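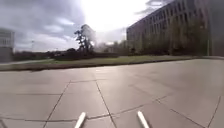
Ornbridge Pay and Hours Desk

README for the shift-pay tables

Hi, and thanks for downloading this! I put these tables together because I kept getting the same question from people in our own stores and warehouses: what does a seasonal worker end up earning per hour once you count the unpaid breaks, the split shifts and the late-night extra? The posted rate tells you part of it. I wanted the rest in one place.

What you get

There are 805 rows, one per pay period per job title, covering 26 pay periods. Everything comes from the payroll exports of three employers that agreed to share them: Clunis (grocery), Lyimo (parcel sorting) and Derkeck (home goods). Names, badge numbers and home stores were stripped out before the files got to me, so please don't ask me for them – I don't have them.

The files

There are 4 of them, all plain CSV with a header row.

rates.csv has the posted hourly rate for each job title.
hours.csv has paid hours, unpaid break time and overtime, all as decimals (so 7.5 means seven and a half hours).
extras.csv has night pay, holiday pay and the one-time signing bonuses.
joined.csv is the other three glued together, and it's the one most people want.

Columns that trip people up

"season" is 1 for anybody hired on a temporary contract, even if they stayed on later. Derkeck moves a lot of its holiday hires to regular contracts in February and keeps the old code on them, and I left that alone.

"eff_rate" is total pay divided by total time on site, breaks included. It will look low next to the posted rate. It's supposed to! If you'd like it without breaks, divide by paid_hours and you're set.

"bonus" is spread evenly over the periods the person worked. I went back and forth on this one. Putting it all in the first period made the charts look ridiculous, with one giant spike and then nothing.

Known problems

Lyimo rounds clock-ins to the quarter hour and the other two don't, so be careful comparing short shifts. Shifts that cross midnight are counted on the day they started. Any job title with fewer than 100 paid hours in a period was dropped, which mostly hits the small night crews (sorry, night crews).

Using it

Go ahead and use the tables for reports, class work or your own bargaining prep. Please mention the Pay and Hours Desk somewhere, and don't try to work out who anybody is. If you find a mistake, send me the row and the column name and I'll fix it in the next version. Tips and overtime disputes aren't in this version – I'm still waiting on the Clunis files for those.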